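Humaira Rana
Sep 28, 2019

Four weeks into the "smart cell" at Lultgate and people keep asking me how it's going. Short thread, because I'm on break.

Management's line is that the arm takes the boring part and we get the interesting part. I've worked the packing floor long enough to have heard that about the label printer too.

What I do now: put a block down, watch, write a number on a sheet, put another block down. They call this "training support." My pay code didn't change. I checked.

The vendor is Midanero. Their slides say 2000 picks a shift. Our best day so far is 433, and that's with one of us standing next to it the entire time.

So when someone says it works on its own, ask who was in the room.

Blocks, for now. Real parts are supposed to come in October.
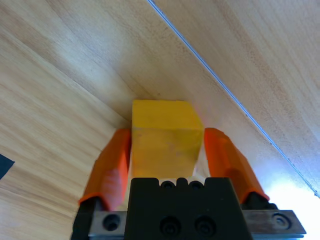
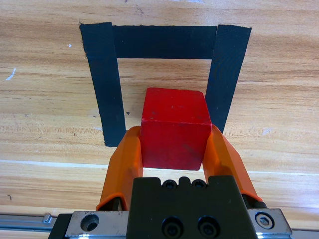

Yellow cube in the first one, red in the second. Same orange fingers both times.

I'll give it this much, the grip is decent. I expected it to be worse. But our parts come in bags, and the bags slide around, and nobody from Midanero has asked to see a bag.

59 people on my floor. The plan we were shown has boxes for "operators" and "cell leads" and no head count in any of them. I asked for the head count. I was told it's "still being shaped."

My cousin was at Trnka when they did this. Nobody got fired. They just stopped replacing people who left, and the ones who stayed got two stations each plus the robot.

Somebody will reply that it saves our wrists. Mine do hurt less this month. My feet hurt more, from standing and watching it.

If you work anywhere that's put one of these in, tell me what your job title was a year later. DMs are open. Break's over.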